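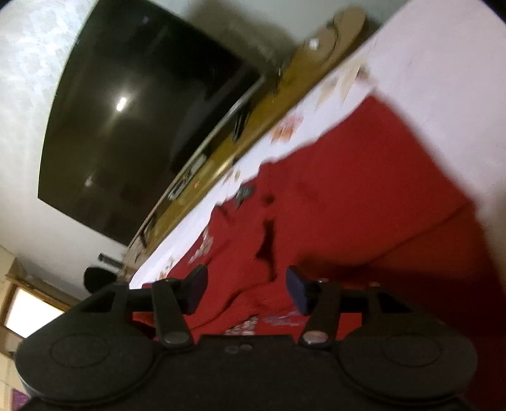

Red cloth on a floral print cover, with the TV switched off.

The argument started in the parking lot of a gas station outside Jillthorpe, with a paper map spread across the hood and a cup of terrible coffee holding down one corner. My brother-in-law, Kornél Bognár, wanted the river road. I wanted the ridge road. We had 430 miles to go before bed and we'd already burned most of the morning on a breakfast that involved three kinds of pie (his idea, and a good one).

I should say that I'm a ridge person. Always have been. Give me a road that climbs, with pullouts and a guardrail that makes my palms sweat, and I'll forgive it anything. Kornél grew up on flat land near water and he thinks hills are something you look at from a porch. So every trip we take together comes down to this, and every trip we settle it in some dumb way. That morning it was a coin, and the coin landed under the car.

We took the river.

Now, I've driven a lot of river roads, and my complaint is always the same: you hardly ever see the river. You see trees, and behind the trees you see a suggestion of river, and then a bait shop. For the first hour that's pretty much what we got. I was being a pain about it too. I kept saying things like "is that it?" and Kornél kept turning up the radio.

Then the road dropped down to the water just past the Grerninwood turnoff and I shut up for a good while. It runs right on the bank there, maybe six feet above the water, no shoulder to speak of, with herons standing around in the shallows like they're waiting for a bus. It was September, so the light was low and gold even at two in the afternoon, and the cottonwoods had started to go. We stopped four times in 12 miles. At one of those stops a man selling peaches out of a horse trailer told us we'd missed the best of them by a week, then sold us a whole bag anyway. They were great! I don't know what the best of them could have tasted like.

Some practical stuff, if you're thinking of doing this one. Fill up in Jillthorpe, because the next pump is a single one outside a feed store and it keeps its own hours. Phone service drops out at the first bridge and doesn't come back until you're nearly in Zudero, so either download your maps or do what we did and use the paper one, which was old enough to show a ferry that closed when I was in high school. (We drove down to the landing to check. The ramp is still there, going straight into the water, and it's a fine spot for eating peaches.)

Lunch, or what was lunch by that point, was at Sárközi, a diner in a former bank. Kornél picked it for the name, naturally, and spent ten minutes trying to find out whether the owners were any relation to some Sárközis his grandmother used to play cards with. They weren't. The paprika chicken was very good and the dumplings were better, and you can sit inside the old vault if you get there early enough. We didn't. We got a booth by the restroom and were happy to have it.

The last stretch is where the whole choice comes up again. North of the diner the road forks, and you can stay low with the river or climb over the top and save yourself nearly an hour. I looked at Kornél. Kornél looked at the clock on the dash. I'll give him credit, he didn't make me ask. We went up, and it's a proper climb, 600 feet in hardly any distance at all, with a pullout at the top big enough for a few cars and a picnic table somebody has chained to a rock. From up there you can see the road you'd have taken, the whole loopy length of it, and the river next to it, plain as anything.

Which was annoying, if I'm being fair, since it looked lovely.

We pulled into Zudero a little after nine, stiff as boards. The motel had our reservation under "Bogner" and had given away the room with two beds, so there was a short negotiation and a rollaway, and I lost that coin toss as well. The place is nothing fancy, but the water pressure could take paint off a barn and there's a bakery across the street that opens at five-thirty. Ask for the poppy seed roll. Ask for two, they're small.

Kornél had the map out again before I'd finished mine. There's a road east of town that follows an old rail line for a hundred miles or so, dead flat, with a lake at the end of it. There's also a pass. I told him I'd drive if he'd let me have the pass, and he said he'd think about it over another roll.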